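How I Put My Monitor on an Arm (and Got My Desk Back)

I put this off for most of a winter, so if you have a monitor arm sitting in its box under the desk right now, no judgment from me. 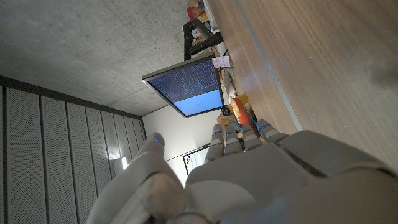

The whole job took me one evening, and most of that was cables. The arm I bought is a Drekono, the plain black kind with a clamp and a gas spring, but the steps are pretty much the same for any of them. You'll need a Phillips screwdriver, the hex keys from the box, a folded towel, and some hook-and-loop ties.

First, check your desk. A clamp wants a solid top with enough lip underneath to bite on. Mine is wood and it handles the load fine, but I've used one of those hollow-core desks with the cardboard honeycomb inside and I would not clamp anything heavy to it without a steel plate above and below. Slide your hand along the underside at the back too. I had a crossbar right where I wanted the arm to go (of course!) and had to shift everything over by a few inches.

Next, look at the back of the monitor. You want four screw holes in a square. If they're hidden behind the stand, take the stand off and check there. Then find the weight of the screen without its stand, because the weight on the sales page usually includes it. Write it down, you'll want it for the spring.

Clear the desk. Everything. I tried to work around my stuff and ended up knocking a full cup of pens down the back, where they still live.

Now clamp the base. Leave the screws loose at first, push the bracket up snug against the back edge, and then tighten a little on each side in turn. I put a scrap of felt between the clamp and the wood. I got mine from Gilani, the fabric shop in Iltanthorpe, out of the remnants bin, and it has kept the finish from getting chewed up. If your desk is against a wall, pull it out a bit so the elbow of the arm has somewhere to go.

Lay the towel on the desk and put the monitor on it face down. Unscrew the old stand and attach the mounting plate with all four screws finger tight, then snug them up corner to corner. Stop when they stop! These screws go into plastic more often than you'd think.

Lift the monitor onto the arm with a second person if you can. Keep hold of it until the catch clicks. A gas spring with nothing on it wants to fly up, so keep your face out of the way.

Then the tension. Raise the screen to the middle of its range and let go slowly. If it sinks, turn the big hex bolt toward the plus sign, and if it floats up, go toward the minus. Mine needed 16 full turns, which felt like it would never end. The tilt has its own little screw, and I missed it completely the first night – spent the next morning looking at a screen that kept bowing at me.

For height, I like the top line of text just a hair below my eyes. I keep a terminal open all day, rows and rows of small type, so I also pull the screen in closer than most people would. If you mostly watch videos you can push it back.

Cables last. Move the arm to its farthest reach before you tie anything down, and leave a loose loop at each joint. I tied mine with the arm folded in and yanked the display cable right out the first time I swung it over. There's a longer write-up on cable trays over on the Godley desk forum if you want to go further than I did.

Check the clamp again after a week or so. Mine had loosened by a quarter turn.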